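Speaker notes: comparing end effectors on office bin liners
Aidan Hennessy, with Vaida Priedītis
Slot: 20 minutes plus questions. Clicker is flaky, use the keyboard.

1. Opening

Say who we are and get off the title fast. Scope is hands and wrist cameras on one mobile two-arm base. Navigation is out of scope and the planner is frozen across all runs. Controller firmware is the February build for everything shown today.

Question we set: for thin-film handling in an ordinary office, how much does the hand matter compared with where the camera sits?

2. Why liners

Film has no fixed shape, low stiffness, and poor contrast through a depth sensor. Depth returns on translucent plastic are mostly holes. A hand that scores well on rigid objects can score badly on film and the reverse holds too. Mention that the first pilot used paper towels and was dropped.

Task steps: pick up liner, carry to bin, open mouth of liner, seat it, fold over the rim. Pedal bins add the lid. We score each step separately. A failed step ends the run.

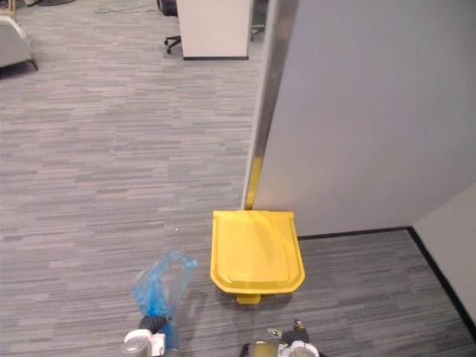
Carry is the easy part. Every configuration holds the liner during base motion if the initial pinch has at least two layers of film. With a single layer the slip rate climbs as soon as the base turns. Trained on this for too long before Vaida split the log by layer count.

Approach to the bin is harder when it stands in a corner. Elbow clearance on the wall side limits the wrist angles available, so the free hand ends up doing most of the work at the rim. Give the audience a moment on this, it comes back in section 4.

3. Test conditions

481 runs in total. 60 discarded for causes unrelated to the hand (network dropouts, one bad encoder). Same liner stock throughout. Room lights on, blinds left as found.

Hands: Skivia and Pavik. Pavik is the stiffer of the two at the fingertip. Skivia has more compliance and a slower close. Both run at 50 percent of rated force; going higher stretched the film without improving hold.

Cameras: head only, then head plus wrist. Wrist unit is the Vītola board on a printed bracket. Bracket version 5 is the one to ask for, the earlier ones flexed.

Controllers: position mode and impedance mode. Helluvum driver in both cases. Do not go into the driver unless someone asks.

4. Results

Go slowly here.

Opening the liner mouth is where the hands separate. Compliant fingertips can rub the two layers apart. The stiff ones need an edge to catch, and without a wrist camera they rarely find it. Add the wrist camera and most of the gap closes.

Seating and folding depend more on the controller. Position mode drags the film when the rim is a little off from the estimate. Impedance mode follows the rim and leaves slack for the fold.

Head camera alone is adequate for locating the bin. It loses the near rim once the forearms come up, worst with both hands in over a low bin.

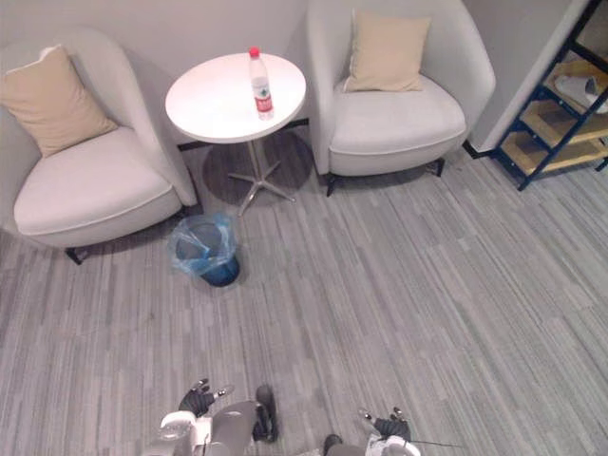

Open-top bin with liner folded over the rim, both hands clear.

Score for the fold is pass or fail on rim coverage only. We do not grade neatness. If asked about the liner touching bottom: not measured.

5. Limits

One base, one site, carpet throughout. Hard floors may change the base vibration during carry. Liner thickness was not varied. Operator resets were done by the two of us and we know which hand was mounted, so reset placement was not blind.

6. Recommendation

If the budget covers one change, add the wrist camera first. Second change is impedance mode, provided the arm exposes torque. Swap hands last.

Backup slides: force traces, bracket drawing, per-step table. Vaida takes questions on calibration, Aidan on the rest.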